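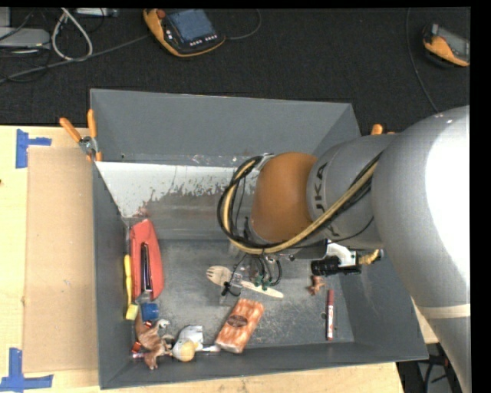

Gray bin, light wood table, arm reaching in from the right.

The signal came in at 3 a.m. and Hortensia Mansilla was eating cereal out of the lid of a thermos.

Not a signal. A dip. Everybody at Grekent corrected you on that. The dish listened to a cold cloud 600 light years off and the cloud hummed, same as ever, and then at one spot in the hum there was less of it. A notch. Something in front, soaking it up.

She put the lid down. Ran it again.

Still there.

"Rocío."

Nothing. Rocío Benítez was asleep under the desk with her shoes on, coat over her face.

"Rocío. Get up. Is Hamdan down?"

"Hamdan's always down." From under the coat.

"So it's not Hamdan."

Hamdan was the old receiver. Threw ghosts whenever the heater kicked on. They had 94 of its ghosts in a binder, printed, with dates, and Rocío had drawn little faces on the good ones.

She came up slow, hair flat on one side. Looked at the screen. Stopped looking sleepy.

"That's water."

"It's not water. Wrong place for water."

"Then what is it?"

Hortensia didn't know. She scrolled the line list, scrolled too far, scrolled back. Alcohols. Acids. A sugar somebody had cooked up in a lab and never found in the sky. Her finger was shaking so she used the other hand.

"Call Tremik," Rocío said.

"And say what?"

"Say look where we're looking. Before the cloud sets."

Fifty minutes left on it, maybe. Tremik was the dish across the valley and they did not like to be called. Last time, in July, it had been a truck. A truck with a bad radio, and teh night operator over there still brought it up.

Hortensia dialed. It rang and rang. Wind on the door. The cereal going soft in the lid.

"Tremik."

"It's Mansilla. At Grekent."

A long breath. "Is it a truck?"

"I don't think so."

"You don't think so."

"Please. Just swing over. I'll send you the numbers."

Silence — then keys, a chair rolling. Far off in the dark across the valley a red light on top of the other dish began to move, very slow, and Rocío went to the window and stood there with her coat on backwards. Hortensia kept the phone agianst her ear.

"Okay," the voice said. "Okay, I'm on it. Give me a minute."

She gave him a minute. Then she gave him another one.

"Huh," he said.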